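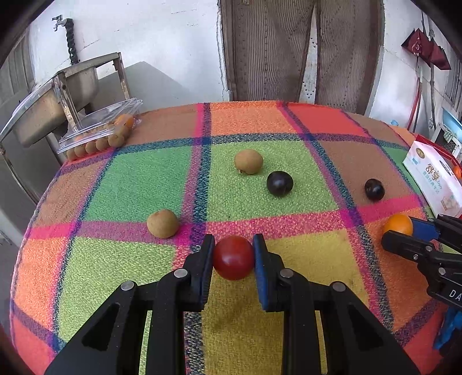 Tuesday, late

Back from Destwood at twenty past ten. The lecture ran over by most of an hour. Notes while I still have them, as the recorder's battery went flat during the opening recitation.

Hall layout first. Seating for 300, filled by seven. Men to the left of the centre aisle, women to the right, families across the rear rows. The side room was opened later and took the overflow, with the sound relayed through the old speaker. The relay has a delay of perhaps half a second, enough to make the responses in the side room lag behind the main hall. Lahcen Belhaj says the fault is in the mixer and not the cable. I will look at it before the next visit.

The speaker was Sheikh Magdy Abdelaziz, on the second of his 4 days in the district. Subject as announced: the duties of neighbours. He spoke in Arabic, with Naima Samir giving the English after each section. Her method is to wait for a full paragraph, then render it without notes. Sections ran to three or four minutes each. I checked her against my own Arabic in several places and found one small difference, where he used a word for trust in the sense of a thing held in safekeeping and she gave it as confidence. She corrected it herself two sentences later.

Structure of the talk, as far as I could follow it:

Opening on the obligation to know who lives on either side of you. He put this before charity, which is the reverse of the order he used last year at Flenirance. I have the older notes in the green book and should compare them.

Then a long middle part on debts between neighbours. He distinguished a loan of money from a loan of tools, and both from a loan of time, and said that the last is the one most often left unpaid. He gave no source for the threefold division. Fouad Shehata thinks it is his own. I think it is older, but could not say from where.

After that, the question of noise and late hours during the fasting month. The ruling he gave was mild. Gatherings after the night prayer should end at a time agreed beforehand with the street, and the agreement should be sought from people of other faiths first. This drew some murmuring from the back rows, where I suppose the late gatherings are held.

He closed on the relation between the mosque and the council. The tone was careful. He named no party and asked that no collection be taken for any candidate within the building. He then asked for the building fund to be read out, and Meriem Slaoui read it. The fund stands at nearly 3000 after the roof payment. The second stage of the roof has not been priced. She has asked Jenkins for a figure by the end of March and has had no reply to two letters.

Questions were taken on paper. I collected 20 slips and sorted them into groups before passing them up, as requested. Most concerned inheritance, which he declined to answer from the platform. He offered to see people singly tomorrow after the noon prayer. Two slips asked the same thing about prayer times on night shifts, in different handwriting. His answer was that the times do not move with the shift, but that a man who cannot leave his post should record what he missed and make it up in order, earliest first. He repeated the last three words.

One slip was unsigned and asked why the translation comes from the women's side. He read it aloud, said that it comes from the person who knows both languages, and took the next slip.

Tea afterwards in the lower room. The urn was slow. I spoke with the Sheikh for a short while about the Feltevetti manuscript. He has seen only the printed edition and did not know that the margins had been left out. I promised him copies of the first two leaves. These need to be made in the morning, before he goes out to the school.

To do: copies of the leaves. New battery. Return the borrowed lectern lamp. Ask Lahcen for the key to the mixer cabinet. Write up the section on debts in full while the wording is fresh, and check the threefold division against the commentaries on the second shelf.

Lamp out at a quarter to twelve.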